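Lallura project: two-arm folding, results page

Mitra Hashemi and Babak Nouri are testing whether a folding policy trained on 100 demonstrations can match one trained on 552. Both arms work from wrist views and one fixed view. The smaller set was picked by hand for clean grasps.
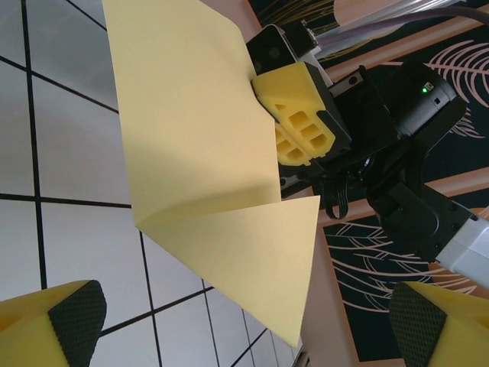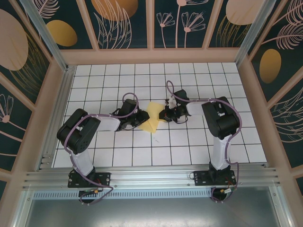 Two arms at work on a yellow sheet over the white grid.

Barry Pearce asked whether the smaller set only does well because the tiles give the policy a regular grid to line up with. He would like to see the same comparison on a plain surface before the Pasari trials start in June, with at least 80 runs for each policy.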